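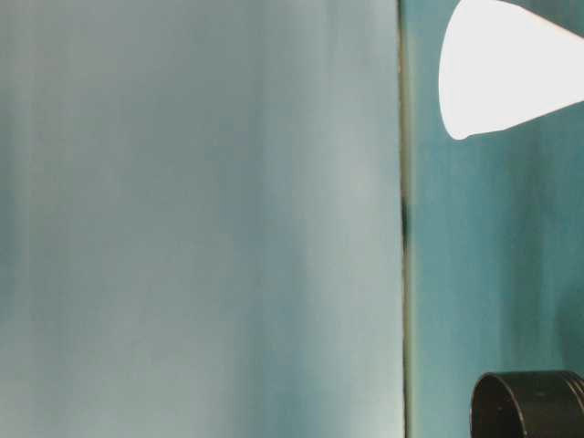
Home Journal Holdings Reading List About Contact

Search this site Type and press enter

December
Posted by the site owner

Up at 5:40 and checked the account before coffee, which I had told myself I would stop doing. Stirura was down again overnight. I own 464 shares and have added to the position twice since summer, both times on a dip that kept dipping. The grow license in the second state is still pending. The company put out a release saying it expects a decision soon. It said the same in September.

Read the Andport quarterly filing over breakfast. They make the labeling and tracking software that dispensaries use to stay legal. Revenue was up and so was the share count. I went through the notes and found the new shares were issued to pay off a convertible loan. I had missed that loan when I bought. It was in the last filing too, on a page I skimmed.

Moved 200 dollars from checking to the brokerage at lunch and then left it in cash. I had a limit order typed in for Hosum and deleted it. The only reason I wanted it was a message board thread, and half the people in there were posting the same chart. Volume was thin all morning. A stock like that can be hard to get out of if you change your mind.

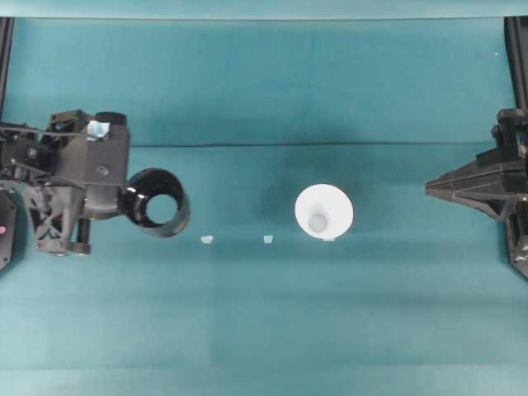 Later, after the close

Account stands at 2638 dollars, including the cash. I wrote the number on the inside cover of the notebook so I can't remember it differently in the spring.

Kelemen was the one green line today. They lease warehouse space to growers and don't touch the plant. I bought it as the boring one and paid the least attention to it. The dividend came in this afternoon and I set it to reinvest. I still don't know how many of their tenants are behind on rent. The annual report gives an occupancy figure and says nothing on collections, so I sent a question to the investor contact address. No reply yet.

Rules for the rest of the month, copied from the last page where I wrote them and didn't follow them:

No more than 3 companies in this sector. I have four counting Hosum, which I sold down to a few shares in the fall and never closed out.

No buying before noon.

Read the whole filing, notes included.

Ordered tax software and found the folder with last year's trade slips. Two are missing – will have to download them again. The brokerage site was slow tonight and logged me out twice. Going to sell the rest of Hosum tomorrow if the price is anywhere near today's, and take the loss this year.

Older entries Newer entries Back to top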